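4장. 배선 작업 인계: 사람 손에서 로봇 손으로

이 장은 Garen 양손 작업 셀에 랜 케이블 연결 작업을 넘기는 절차를 다룹니다. 대상 독자는 지금까지 그 일을 손으로 하던 분들입니다. 설치 기사는 3장까지만 읽고 퇴근해도 됩니다.

4.1 시작하기 전에

작업자 2명이 필요합니다. 자동화 설비인데 왜 두 명이냐는 질문은 Prurkasberg 공장에서도 나왔고, 답은 그때와 같습니다. 한 명은 조작반 앞에, 한 명은 비상정지 버튼 옆에 섭니다. 버튼 옆에 선 사람은 대체로 지루합니다. 지루한 날이 좋은 날입니다.

주의: 운전 중에는 작업 구역 경계선 안으로 들어가지 마십시오. 떨어진 커넥터를 주워 주고 싶은 마음은 이해하지만 로봇은 고마워하지 않습니다.

4.2 장갑과 케이블 준비

1. 양손에 검은색 니트 장갑을 씌웁니다. 손가락 끝이 남아 헐렁거리면 벗기고 다시 씌웁니다. 아이에게 장갑을 끼워 본 분이 유리합니다.
2. 장갑의 올이 풀렸거나 보풀이 뭉쳤으면 교체합니다. 교체한 장갑은 겨울에 쓰겠다고 가져가지 마십시오.
3. 케이블을 위쪽에 걸어 늘어뜨립니다. 엉킨 부분은 사람이 미리 풉니다. 이 업무는 자동화 범위에 들어 있지 않으며, 계획도 없습니다.
4. 조작반에서 작업 번호 3619를 불러옵니다.
5. 저속 모드로 첫 파지를 실행하고, 한 손이 커넥터 뒤쪽의 케이블을 잡는지 확인합니다.

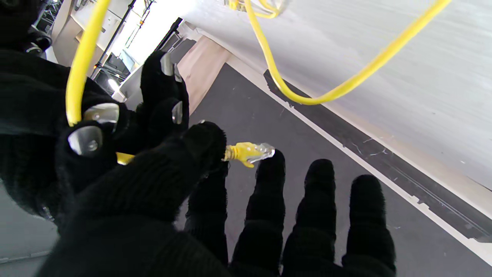
그림 4-1. 커넥터 뒤쪽 케이블 파지. 다른 손은 손바닥을 아래로 향한다.

참고: 커넥터의 걸쇠가 부러졌는지는 작업자가 눈으로 확인합니다. 20년 차 배선공이라면 만져만 봐도 알던 일입니다. 그 감각을 설정값으로 옮기는 방법을 문의하신 분이 많았는데, 현재로서는 그 배선공에게 물어보는 것이 가장 빠릅니다.

4.3 포트 앞 정렬

1. 공유기를 작업면에 놓고 후면 포트에 손가락이 닿을 공간을 남깁니다. 안테나가 진입 경로를 막으면 각도를 바꿉니다.
2. '정렬' 단계를 실행합니다. 한 손이 본체를 받치고 다른 손이 케이블을 포트 쪽으로 가져갑니다.
3. 케이블이 심하게 꺾이면 일시정지를 누르고 여유 길이를 더 줍니다.
4. 걸쇠 방향과 포트 홈의 방향을 대조한 뒤 '삽입'을 누릅니다.
5. 삽입이 끝나면 케이블을 가볍게 당겨 봅니다. 당기는 사람은 여러분입니다.

주의: 로봇이 포트 앞에서 망설이는 것처럼 보여도 손으로 밀어 넣지 마십시오. 신입에게 그러지 않듯이 로봇에게도 그러지 않습니다. 신입에게 그러고 계셨다면 별도로 상담해 주십시오.

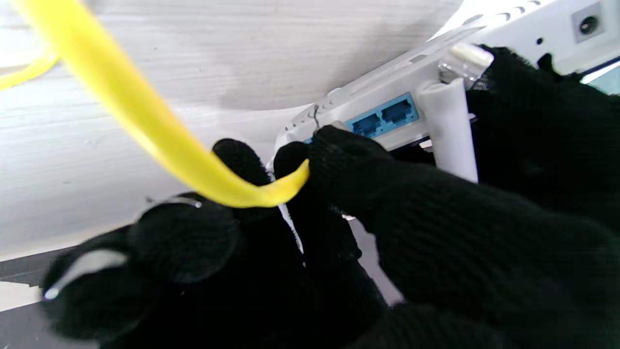
Darcy McKinnon: 저는 이 단계에서 제일 많이 참습니다. 제가 꽂으면 금방인 걸 뻔히 아니까요. 그래도 9월부터는 퇴근할 때 손목이 덜 아픕니다. 대신 눈이 피곤하고, 하루 종일 남이 일하는 걸 쳐다보는 게 일이라고 집에다 설명하기가 좀 그렇습니다. 설명서에 그 얘기도 넣어 주세요.

넣었습니다. 아래 4.4항을 보십시오.

4.4 근무 편성 변경

1. 감시 담당과 준비 담당을 매 교대조의 중간에 서로 바꿉니다. 한 사람이 종일 화면만 보게 하지 마십시오.
2. 수작업 배선대 하나는 철거하지 않고 남겨 둡니다. 정지 시 대체용이며, 손이 굳지 않게 하려는 목적도 있습니다. Gindunthorpe에서는 이 자리를 두고 순번표가 생겼습니다.
3. 작업 일지의 '작업자' 칸에는 감시 담당의 이름을 적습니다. 로봇 이름을 적으면 급여 시스템인 Doolan이 사번을 요구합니다.
4. 파지 실패는 횟수와 함께 상황을 한 줄로 적습니다. '또 그럼'은 상황 설명으로 인정되지 않습니다.

참고: 생산 목표는 전환 첫 달에 올리지 않는 것을 권합니다. 관리자용 별책에도 같은 문장이 굵은 글씨로 들어 있습니다.

4.5 작업 종료

1. 양손을 대기 위치로 보냅니다.
2. 손에 케이블이 남아 있지 않은지 확인하고 전원을 내립니다.
3. 장갑을 벗겨 보관함에 넣습니다. 왼손과 오른손을 섞어 두면 다음 조가 여러분의 이름을 기억하게 됩니다.

장갑 교체 주기와 부품 번호는 부록 나에 있습니다.

개정일: 2024년 10월 4일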